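Storing and Using Squeeze Bottles of Glue, Oil and Finish

Most squeeze bottles fail at the nozzle. The contents are usually still usable when the bottle goes in the trash. The notes below apply to wood glue, light machine oil, mineral oil for cutting boards and thin water-based finishes. They do not apply to solvents, which stay in the can they came in.

Choosing the bottle

Pick a size you will empty in one season. A large bottle that is half full holds a lot of air, and water-based glue skins over faster with air above it. Buy the large container if it is cheaper, keep it sealed, and decant into a small one.

Use a stiff-walled bottle for oil and a soft-walled bottle for glue. Oil runs on its own and a soft wall gives you too much of it. Glue needs pressure.

Cutting the tip

Cut less than you think you need. Start with a sharp knife at the very end of the nozzle, square across, and test on scrap. A slanted cut lays down a flat bead and is good for edges, but it is harder to seal afterward.

Clearing a clog

1. Take the nozzle off. Do not squeeze harder with it on.
2. Soak it in warm water for 33 minutes if the contents are water-based.
3. Push the plug out from the wide end with a bamboo skewer. A nail or wire will scratch the bore, and the next plug will grip the scratches.
4. Wipe the threads on both parts before closing.

Oil nozzles rarely clog. When they do it is dust, and a wipe with a rag is enough.

Labels

Write the contents and the month of filling on the side of the bottle, not the cap. Caps get swapped. A strip of masking tape under clear packing tape will hold up to oily hands. Mark "February" or whatever the month is; the day does not matter.

Work surface

Brown paper is the best cheap cover for a bench during glue-up. It soaks up drips and shows them, and you can write on it. Plastic sheet leaves drips on top, where a sleeve will find them.
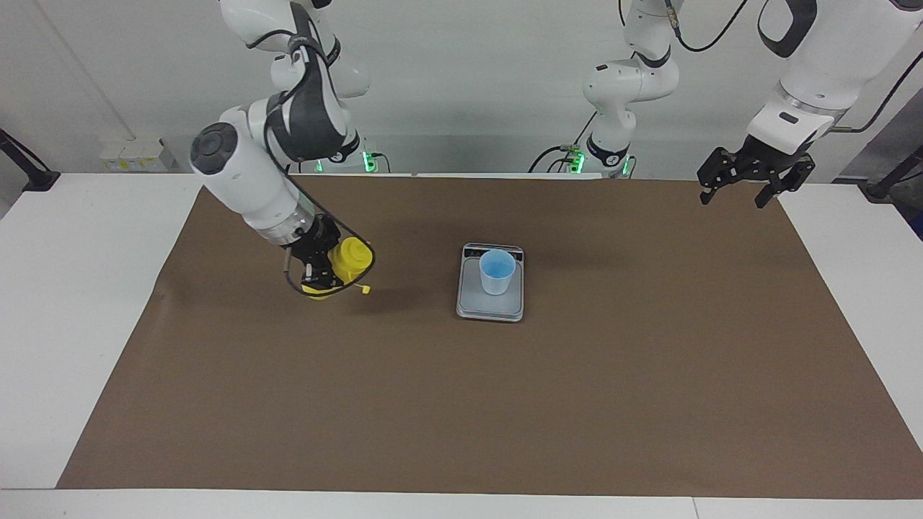 Inmaculada Nieto disagrees on the soaking time: she leaves glue nozzles in a covered jar of water between jobs and changes the water every Tuesday. Her method works for nozzles in steady use. Dry the bore before refitting -- trapped water thins the first few inches of bead and weakens the joint.

Storage temperature

Keep water-based products above freezing. 64 degrees Fahrenheit is a good target for a closet shelf. Glue that has frozen once may look normal and still bond poorly, so test it on two offcuts and break them apart the next day. If the wood tears, keep the glue. If the joint parts cleanly along the line, throw it out.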